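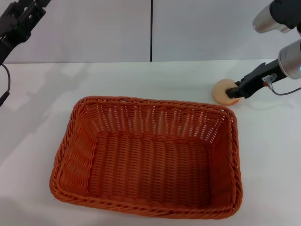

What is the Korus two-arm package being assessed for at this stage?
Suitability for light pick-and-place into open containers, using the arms, grippers and control software as supplied by Vandness, before the trial licence lapses in March.

Workshop notebook, Bench 3
Entry: 2019-02-13
Entered by: Iker Salcedo

Scope. The evaluation covers the hardware, the supplied software and the support arrangement. Pricing is being handled separately by the Abernathy office and is not considered in this entry. Colleagues wishing to comment on cost should write to them directly.

Setup. The table height was left as the vendor's installer set it. The woven basket replaces the grey plastic tote used in the earlier entries. Its sides flare towards a thick braided rim, and there are gaps in the weave, so it is a less forgiving target than the tote and closer to what the Mirach customers have said they use. The round, flat, peach-coloured piece is the only item in use for this task. Item changes are to be recorded on a new page.

Task as defined. Grasp the round piece from the table beside the basket, clear the rim, release above the basket floor. The second arm is to remain clear of the centre of the table and is not to be used for steadying the basket. Handover between arms is a separate task and has its own page.

Grasp settings. The default force preset was judged too firm for soft goods, and the second-lowest preset has been adopted. The vendor's manual gives the presets by name only, with no values in newtons. A written request for the figures has been sent to Vandness. Until a reply is received, the preset name should be copied into the log exactly as it appears on the pendant.

Approach height. The supplied routine approaches flat items from directly overhead and closes late. For pieces this thin, the fingers must come down nearly to the tabletop. The floor offset was adjusted in small steps, and the final value is saved under the profile name "flat-soft". Please do not overwrite this profile. Copy it first and add your initials.

Cabling. The cable at the gripper connector forms a loose loop towards the side of the table. The vendor's drawing shows a clip on the forearm, but no clip was included in the shipment. It has been added to the list of missing parts with the second pendant holster and the printed quick-start card. Colleagues are asked to check the loop before any large wrist rotation.

Software. Version control of taught positions is poor. The interface permits a saved position to be replaced without a prompt, and one of the rim-clearance positions was lost in this manner. It was re-taught from the notes. Export to a plain text file works as documented and should be done at the end of each session. The file for this session is stored under job number 1323.

Service plan. The standard plan provides for inspection at 3000 operating hours, with remote support in the interim. Two queries have been lodged to date. The first was answered the same day and was adequate. The second, concerning the pendant's language setting, remains open. The wording of the plan does not state whether gripper fingers are treated as consumables, and this should be settled before any recommendation is made.

Provisional view. The hardware is well finished and the arms are quiet enough for a shared room. The documentation is below the standard expected at this price level. No recommendation is entered at this point.

Outstanding:
- preset values from Vandness
- forearm clip and other missing parts
- consumables wording in the service plan
- repeat of the task with the basket turned end-on
- five-item sequence, once the single-item task has been signed off

Recent entries
Korus: unpacking and bench layout
Korus: grey tote, rigid items
Mirach customer notes on container types
Pendant colour settings and screen glare

Workshop notebook pages are for internal circulation. Contact the bench supervisor for corrections. Back to top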